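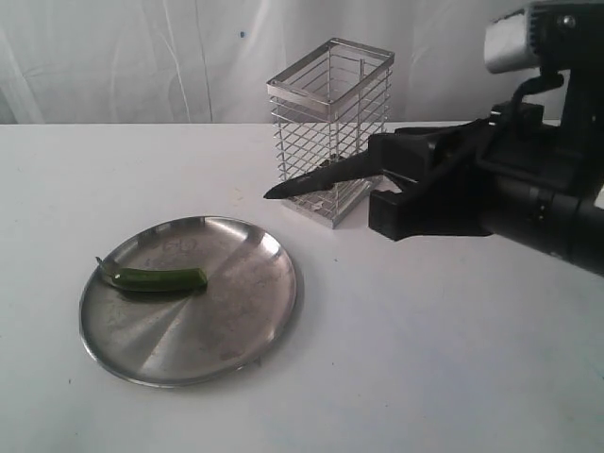

Sunday, October 31, 2021

Went to the Clurnaler open day after all, mainly because Oriana Fuentealba had put my name down in August and kept reminding me. Cold bus out to Cotasdale, 17 stops, and a sticker to wear once we got there.

The big talk came first. A man from Zokton told us kitchens would be "transformed" and showed slides with arrows on them. I wrote down one figure, 1133 hours of practice, and then couldn't find out what had been practised. When I asked, he said it was a good question and took the next one.

The demonstration was next door. White table, white curtain, a steel plate, a wire basket and one green vegetable. Two black arms to deal with it. I have a drawer at home that would give them more trouble than that. I asked the girl at the desk why there was only the one, and she said they were building up to more. I asked who washes the plate. She laughed, but I did mean it.

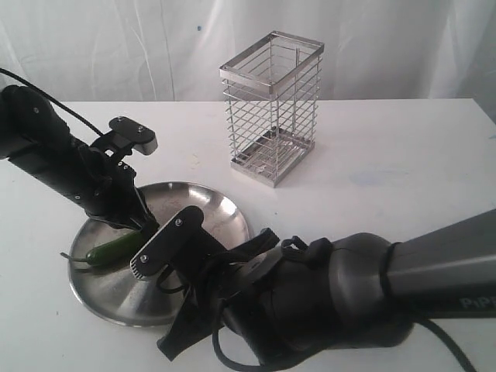 Oriana was much more taken with it than I was. She stood there for roughly half an hour and said I was judging a toddler by how well it waits tables. Perhaps. But toddlers don't come with a brochure, and the brochure says "ready for the working kitchen" on page 4. I'd like to see it in the back of Cisternas on a Friday night, with the floor greasy and somebody shouting for more onions.

To be fair, the young people looking after the arms were far less puffed up than the man with the slides. One of them told me straight out that picking up soft or slippery things is hard and that he wouldn't put a date on any of it. I believed him more than anyone else there.

Tea was 2 pounds and stewed. Home by dark, no trick-or-treaters so far, and I've started on the sweets. Must ring Oriana about the umbrella - I think she has mine.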